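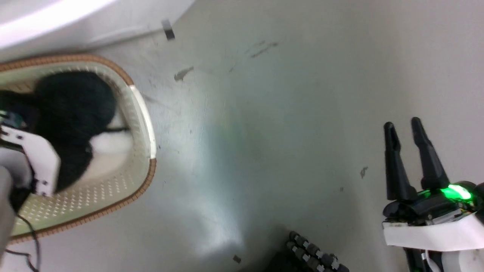 Figure 8.1 An oval woven basket on a grey floor.

Chapter 8
Getting People to the Game

I missed the first half of the first away match I ever paid for. I had the ticket, the hotel and a very nice scarf, and I was stuck on a shuttle bus with up to 1000 other fans ahead of me in the line!

So this chapter is about fan transport — the part of sports tourism I still get most worked up over. We'll start with Lorna Malabanan's plan for the Bravura road race in June, when one bridge had to carry 2000 visitors (plus the riders). Then we'll look at how Eduardo Calimlim priced his coach tours to Sorensen, and where he lost money. Keep your notes from Chapter 2 handy, you'll want the demand tables.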